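Skirkach Collection Genomics: Interim Progress Report
Reporting period 2
Submitted February 10, 2022

Summary

The project set out to assemble reference genomes for land snails held in the Skirkach tissue collection and to test whether repeat content tracks genome size across the group. Sequencing is on schedule. Assembly is behind by seven weeks, for reasons given under Work package 2. Spending is within the approved budget and no change to the end date is requested.

Work package 1: Tissue and DNA

All 50 specimens on the approved list have now been sampled. Foot muscle was used throughout, except for the smallest species, where the whole animal had to be taken. Snail mucus carries polysaccharides that come through a standard extraction and inhibit the enzymes used in library preparation. The first round of extractions gave DNA that looked acceptable by absorbance but failed at the ligation step. We added a high-salt wash before lysis and a second cleanup after it, and repeated the affected samples.

Fragment length remains the main limit. Tissue stored in ethanol at room temperature gave short fragments and is suitable only for short-read work. Frozen tissue was much better. We have moved seven species from the long-read list to the short-read list as a result, and the revised list has been sent to the program office.

Work package 2: Assembly

Draft assemblies are complete for the species with the smallest genomes. The larger genomes are slower than planned. Heterozygosity in wild-caught snails is high, and the assembler tends to keep both versions of a region as separate contigs, which inflates the total length. Purging these duplicates by read depth works where coverage is even. In repeat-rich regions coverage is not even, and the purging step was removing real sequence along with the duplicates.

We now purge in two passes - a strict pass on the unique portion of the genome, then a looser pass on the remainder - and compare the result with a size estimate from k-mer counts. Agreement is good for most species. Three drafts still come out larger than the k-mer estimate and will be held back until the cause is known.

The Zunstead computing allocation was exhausted in October. The renewal took longer than expected, and this accounts for most of the delay. The new allocation covers the remaining assemblies with a small margin.

Work package 3: Repeat annotation

A custom repeat library has been built from the finished drafts. Public libraries contain few mollusk entries, and masking with them alone left a large share of the repeats unclassified. The first version of our library held more than 2,000 consensus sequences, many of them fragments of the same element. Manual curation is under way, starting with the LINE families, which make up the largest classified group so far.

Early results suggest that larger genomes in the set contain more young LINE copies, judged by low divergence from the consensus. This should be treated as provisional. The species sampled so far are unevenly spread across the tree, and a test that corrects for relatedness has not been run.

Work package 4: Methods and data handling

The annotation pipeline has been packaged as Modudeck. Each stage can be run alone and restarted after a failure, which the previous scripts did not allow. Version numbers for all tools are written to a log with each run. The group at Vương has installed it on its own cluster and reported two faults, both in the handling of contig names that contain spaces. Both are fixed.

Specimen records have been matched to sequence files by accession number. Two tubes carried the same number and were separated by barcode sequence. Raw reads will be deposited when the corresponding assembly passes checks.

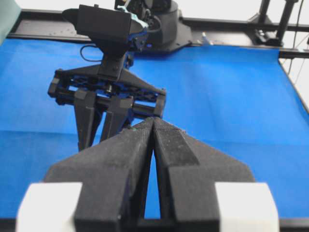 Risks and changes

1. Short fragments from older tissue. Likelihood high, effect moderate. Fresh material will be collected for two key species if permits are granted.
2. Further delay in assembly. Likelihood low now that computing time is in place.
3. Slow curation of the repeat library. Likelihood moderate. If needed, curation will be limited to families with high copy number.

Plan for the next period

Finish the remaining long-read assemblies and resolve the three oversized drafts. Complete curation of the LINE families and begin on the DNA transposons. Run the comparison of repeat content and genome size on a dated tree. Release Modudeck with user notes and a small test data set.

Budget note

Sequencing costs were lower than forecast following the change to the species list. We ask permission to move the unspent amount to the consumables line to cover the repeat extractions. The revised budget table is attached as Annex B.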